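# Equipment Review: Hanlow Paired Hand Grippers and Table Station

Prepared for the Vitley Student Robotics Club by Ornella Messina, program coordinator
December 14, 2019

## Purpose of the review

The club purchased one Hanlow station in April, following a request from the manipulation group. The station has been in regular use since the start of the school year, and the club is now required to report on whether a second one should be ordered. The review covers assembly, daily use by students, durability and cost. It doesn't address the Lovska software used for the later stages of the project, which will be reviewed separately.

The purchase price was $2000, paid from the equipment grant. Accessories and replacement parts have added $300 to date.

## Assembly and setup

Assembly was carried out by nine students under the supervision of Corrado Greco, technical advisor to the club. The printed instructions are adequate for the frame and poor for the wiring. Two pages refer to a connector that was not in the carton, and the supplier took several weeks to confirm that it belonged to an older version of the station. Students who had previously built a competition chassis had no trouble squaring the rails. Those new to the club needed help, and future groups should be paired accordingly. 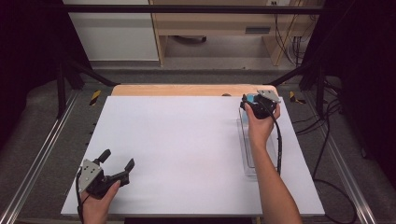 The working surface was the first matter on which the students disagreed. Several preferred to work directly on the tabletop, and the group settled on a large white board laid flat over the wood. The board has proved satisfactory. A tall container with clear walls, such as the one standing on it during the small-object exercise, remains easy to make out against the white, though its walls do pick up reflections. The board should be wiped down before each session, and it must be laid in the same position every time. The club now keeps a written note of that position with the station log.

## Use in student sessions

Each session is run by a pair of students. One operates the grippers and the other reads out the task card and keeps the log. Tasks are short: pick up an object, place it, release it, return to the starting position. By the close of the fall term the log contained 3928 entries, a figure well above what the club had planned for in its first year with the equipment.

The grippers are comfortable for most students. Younger members report that the grip is wide for a small hand and that their wrists tire before the end of a session. A rest between task cards has been added to the procedure for all operators. The motion of the fingers is smooth, and students generally learn to control the opening within their first session. Fine placement takes longer. Greco's recommendation is that new operators begin with large, firm objects and move to small ones only after their log has been checked by an experienced member.
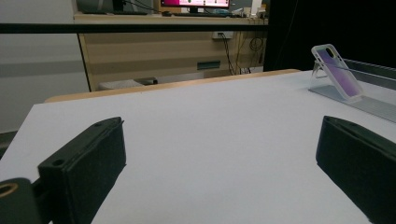 Calibration is the weakest part of the product. The procedure must be repeated whenever a gripper is dropped or a mounting screw is tightened, and the manual gives no means of confirming that it has been done correctly. The club has written its own check, in which the operator touches both fingers to a fixed point and a second student compares the readings. This adds several minutes to the start of a session. A product at this price should include such a check.

The cables also deserve mention. Each gripper is wired, and a student who crosses hands in the middle of a task can easily pull one cable over the other. Longer cables were tried and made the problem worse. The present practice is to let each cable fall toward the operator and to keep it clear of the objects in use.

## Durability and repair

The plates on the grippers have held up well - none has bent or worked loose. The finger surfaces wear sooner than expected, and one set has been replaced. Replacement sets were ordered through Bellini, whose service was prompt. The screws supplied with the station are soft, and students should be shown how to seat the driver properly before they attempt any repair. 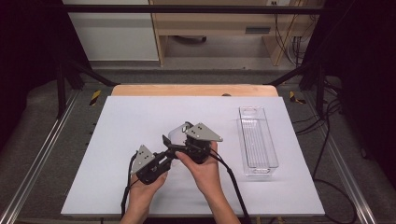 One linkage failed during the term. Two students carried out the repair in nearly an hour, using the parts diagram, and recorded the steps for the club's handbook. The reviewers regard this as a point in the product's favor. The parts are accessible, no special tools are needed, and the work is within the ability of a careful high school student. The supplier's warranty would have required returning the complete gripper, and the group would have lost its place in the project schedule.

## Assessment

- Assembly: acceptable, with supervision
- Comfort: good for most students, fair for younger members
- Calibration: poor
- Ease of repair: very good
- Documentation: fair
- Value: good, provided that the budget allows for spare finger sets

## Recommendation

The reviewers recommend the purchase of a second station for the coming year, subject to written confirmation from the supplier that the current connector set and a corrected wiring guide will be included. Two spare sets of fingers should be ordered at the same time. Members who wish to comment on this review before it goes to the school may do so in writing to the program coordinator.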